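3.2 Fingertip care and the daily closing check

Most of the trouble we had with the Asura cell in its first months came down to the fingers, and so we would like to spend a little time on them (more than a paper of this kind usually allows, we admit). The pair is bolted to the gripper with 2 screws per finger, and over a long run of grasps those screws do loosen a bit, which lets one tip wander ahead of the other. The policy copes with this surprisingly well for a while, and that made the fault rather hard to spot from success rates alone!

We therefore begin each session inside the bare Tredness enclosure, bringing the fingers nearly together with nothing between them and looking through the wrist camera, as in Figure 4. The plain, pale walls are a great help, because the dark edges of the fingers stand out so clearly against them.

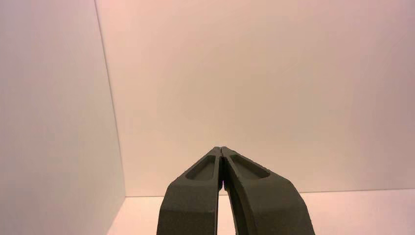
Vol. 18, p. 114

Figure 4. Wrist view for the closing check. The tips nearly touch, and the narrow gap between the fingers widens toward their base. Each finger has an elongated recessed pocket near its upper end.

The operator looks first at the seam between the tips, then at the rims of the two pockets, where chips and packed dust like to collect. A soft dry brush is enough for the dust. If the seam leans to one side, we back off both screws, seat the fingers against the Bickerstaff alignment block, and tighten them again a quarter turn at a time, left and right by turns. The whole routine takes 45 seconds when all is well, and we have grown quite fond of it. Fingers with a chipped rim are replaced as a pair, and the camera offset is then measured afresh before any new grasps are recorded.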